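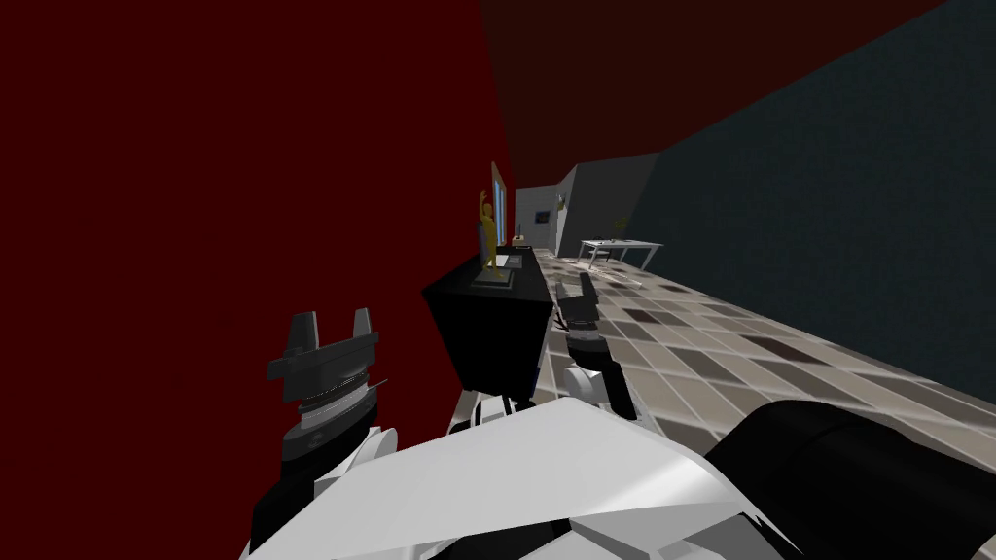

网站上线前检查清单(附检查意见)

首页 服务 案例 博客 联系我们

搜索本站 请输入关键词 搜索

适用对象:Stitora 承接的中小企业官网项目
本次受检网站:Pluladville 家居用品店新版官网
建站系统:Yurt
主机与域名服务:Brorker
检查日期:2020年11月20日
检查环境:预发布站点,正式域名尚未切换

填写说明

每一项填写“通过”“不通过”“待复查”或“不适用”。“不通过”的项目必须写意见,写清楚是哪个页面、哪个按钮、在什么设备上出现的问题。不要只写“有问题”或“样式不对”,开发人员看不懂。意见由检查人填写,处理结果由项目负责人补在后面。标有“必过”的项目没有通过之前,不得切换域名。

这份清单从8月起替代旧版表格。旧版把内容检查和安全检查混在一张表里,填的人经常跳项。新版分为八个部分,全表共49项,本页列出本次有意见的和必须留存结论的项目,其余项目已全部通过,见项目文件夹中的完整表格。

第一部分 域名与证书

1.1 域名所有权登记在客户名下(必过)
结果:通过
意见:登记人为客户公司,联系邮箱已由旧代理商的邮箱改为客户自己的邮箱。Brorker 后台的管理权限目前由我方代管,交付当天移交。

1.2 域名到期时间超过六个月
结果:通过
意见:自动续费已开启,绑定的是客户的付款方式。

1.3 全站使用加密连接(必过)
结果:不通过
意见:首页和产品页正常。“门店地址”页里的地图仍然用旧的非加密地址调用,浏览器地址栏出现提示。需要改掉调用地址后重新检查。
处理结果:已修改,复查通过。

1.4 带前缀和不带前缀的网址指向同一个站点
结果:待复查
意见:预发布环境无法完整测试,域名切换后一小时内补查。规则已经写好,存放在 Brorker 的转发设置里。

1.5 证书自动更新
结果:通过
意见:无。

第二部分 账号与权限

2.1 管理员账号不使用默认用户名(必过)
结果:通过

2.2 所有管理员账号开启两步验证(必过)
结果:不通过
意见:后台共有11个账号,其中三个是开发期间建立的测试账号,没有开启两步验证,权限却是管理员。测试账号应当删除,不能只改密码。另有一个账号属于客户以前合作的摄影工作室,请客户确认是否还需要。
处理结果:三个测试账号已删除。摄影工作室的账号经客户确认后停用,没有删除,里面有部分草稿尚未转移。

2.3 编辑人员只有编辑权限
结果:通过
意见:客户方两名编辑都能发布文章、修改产品价格,不能安装扩展,不能改模板。试着用编辑账号打开模板页面,系统拒绝,符合要求。

2.4 连续输错密码后锁定登录
结果:通过
意见:Yurt 默认连续十次才锁定,本站已改为五次。

2.5 密码不在邮件中明文发送
结果:通过
意见:检查了与客户往来的交接邮件,没有发现。

第三部分 系统与扩展

3.1 建站系统为当前稳定版本(必过)
结果:通过

3.2 不用的扩展已删除
结果:不通过
意见:扩展列表里有两个处于停用状态的幻灯片扩展。停用的扩展文件仍在服务器上,照样可能有漏洞。请删除。
处理结果:已删除。删除后首页轮播正常,手机上也看过。

3.3 扩展均有授权
结果:通过
意见:表单扩展的授权目前挂在 Stitora 名下,按合同第一年由我方承担,第二年起由客户自行续费。这一点要写进交付说明。

3.4 错误信息不向访客显示(必过)
结果:不通过
意见:在站内搜索框输入一个单引号,页面顶部出现一行系统报错,带有服务器目录路径。调试模式没有关。
处理结果:调试模式已关闭,搜索无结果时显示普通提示文字。复查时又试了引号、百分号和很长的一串汉字,未再出现报错。

3.5 测试页面已清理
结果:不通过
意见:“新页面副本”“测试表单二”仍可直接访问。
处理结果:已删除。

第四部分 备份与恢复

4.1 每日自动备份(必过)
结果:通过
意见:每天凌晨执行,保留35天。

4.2 备份与网站不在同一台服务器
结果:通过

4.3 做过一次真实的恢复演练(必过)
结果:通过
意见:在空白环境里用前一晚的备份恢复,页面、产品和表单记录都在。图片目录恢复得比较慢,原图没有压缩,见5.2。演练步骤已经写成文档,放在项目文件夹里。

4.4 客户知道出现故障时找谁
结果:待复查
意见:交付说明里只写了工作时间的联系办法,非工作时间一栏空着。请与客户商定后补上。

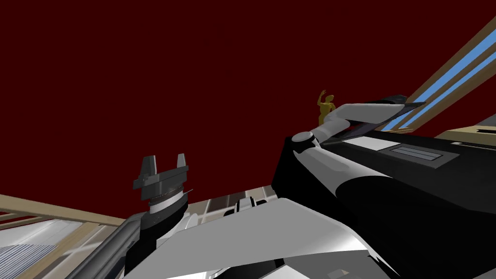
第五部分 速度与图片

5.1 首页在普通手机网络下三秒内可以操作
结果:不通过
意见:首次打开明显超时,主要是字体文件过大。页面加载了整套中文字体,四种粗细,实际只用到两种。
处理结果:去掉两种粗细,正文改用系统字体,标题保留原字体。复查在三秒之内。

5.2 图片经过压缩
结果:不通过
意见:媒体库里有超过2,300张图片,大部分是从旧站直接搬过来的原图。产品页的小图调用的也是原图,再由浏览器缩小显示。
处理结果:已批量生成小尺寸版本,原图保留。抽查了沙发、灯具、地毯三个分类,正常。餐具分类里有几张图压缩后颜色偏灰,已单独重做。

5.3 图片有替代文字
结果:待复查
意见:产品图自动使用产品名,可以接受。博客文章里的旧图大多是空的,由客户编辑分批补,不影响上线。

5.4 缓存已开启,购物车和结账页除外(必过)
结果:通过
意见:用两台设备分别加入不同商品,互不影响。

第六部分 表单、邮件与支付

6.1 每个表单都实际提交过一次(必过)
结果:不通过
意见:“联系我们”和“定制询价”能收到邮件。“预约到店”提交后页面显示成功,邮件没有收到,垃圾邮件里也没有。查看后发现收件地址少了一个字母。
处理结果:已更正,重新提交两次均收到。

6.2 表单有防垃圾提交措施
结果:通过
意见:用的是隐藏字段,没有加图形验证码。客户的老顾客年纪偏大,客户要求尽量少一道手续,我方同意。上线后一个月内如果垃圾提交较多再调整。

6.3 支付使用正式密钥,测试密钥已移除(必过)
结果:待复查
意见:切换域名当天更换。更换后用真实付款买一件最低价商品,再走一遍退款流程,两张单据都要截图存档。

6.4 订单通知邮件内容正确
结果:不通过
意见:邮件底部仍是模板自带的英文地址和占位电话。
处理结果:已改为门店信息,付款成功、发货、退款三种邮件都看过。

第七部分 隐私与页面声明

7.1 隐私说明与网站实际收集的信息一致
结果:不通过
意见:说明里写“本站不使用统计工具”,但页面装了访问统计。这段文字是从旧站复制的。请按实际情况重写,交客户确认。
处理结果:新文本已发客户,客户改了两处措辞后确认。

7.2 页脚公司信息、备案信息齐全(必过)
结果:通过
意见:年份由系统自动更新,不用手改。

7.3 注册用户可以申请删除账号
结果:通过
意见:目前是发邮件申请,由客户人工处理。建议下一期改成后台自助办理。

第八部分 旧网址与搜索

8.1 旧站主要网址已设置跳转(必过)
结果:待复查
意见:跳转表已导入。旧站产品网址里带中文的一批需要逐条核对,编码方式不一样,批量规则有可能漏掉。切换后当天核对完。

8.2 预发布站点禁止搜索引擎收录
结果:通过
意见:切换到正式域名时必须取消这个设置。上一个项目忘了取消,晚了将近两周才发现,请项目负责人亲自确认。

8.3 找不到页面时有中文提示和返回入口
结果:通过
意见:提示页上的搜索框可以用。

检查结论

有条件通过。所有“不通过”的项目已处理并复查。标有“必过”的项目中,6.3和8.1要到切换当天才能完成,完成前网站保持维护页面,不开放下单。1.4同日补查。4.4须在交付会之前补齐。5.3不设期限,由客户自行安排。

切换当天的顺序

一、通知客户暂停后台编辑,做一次手动备份。
二、在 Brorker 修改解析,等待生效。
三、检查证书和加密连接,补查1.4。
四、更换支付密钥,完成一次付款和一次退款。
五、核对跳转表,取消禁止收录设置。
六、关闭维护页面,重新提交三个表单各一次。
七、通知客户恢复编辑,移交 Brorker 管理权限。

如果第四步失败,先不开放下单,维护页面继续保留,由开发人员排查支付接口。如果第二步之后两小时仍未生效,改回原解析,另约时间。旧服务器在切换后至少保留一个月,期间不要删文件,也不要停邮箱。

分享 35 评论 11

上一篇 下一篇 返回博客列表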